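List: Grikia simulation users
From: Kamarul Harahap
Date: August 10, 2019
Subject: Re: Gripper stops at oven knobs, then joint fault

Dear all,

I answer to the message of July, quoted here:

> We load the Skivwood kitchen and send the arm to the oven.
> In 12 of 33 runs it stops with a joint fault before it turns
> any knob. Does anybody else have this?

Yes, I have the same fault. My setup is the arm at the wooden counter, with the oven model from the same package. 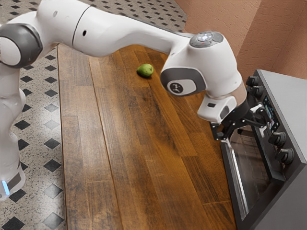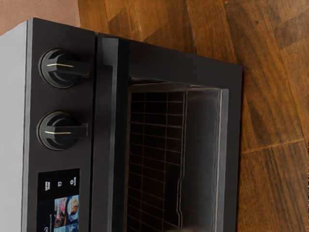
I repeated the task with the log level set to 2, and I found that the fault always comes after a contact which should not exist. The collision shape of the oven door is bigger than the visible door. When one finger comes down near the handle, the solver believes it is already inside the door and pushes it out with a very large force. After this the wrist joint goes over its limit and the run is stopped.

I made the collision shape of the door smaller by 23 millimeters on the handle side. Since then I did not see the fault, but I tested only one approach direction, so please be careful. I would not use this change on a real arm before somebody checks the force limits too.

Can the person who maintains the Skivwood files look at the door? I can send my log and the changed file.

With kind regards,
Kamarul Harahap

Contact the list owner | Copyright Grikia | Back to top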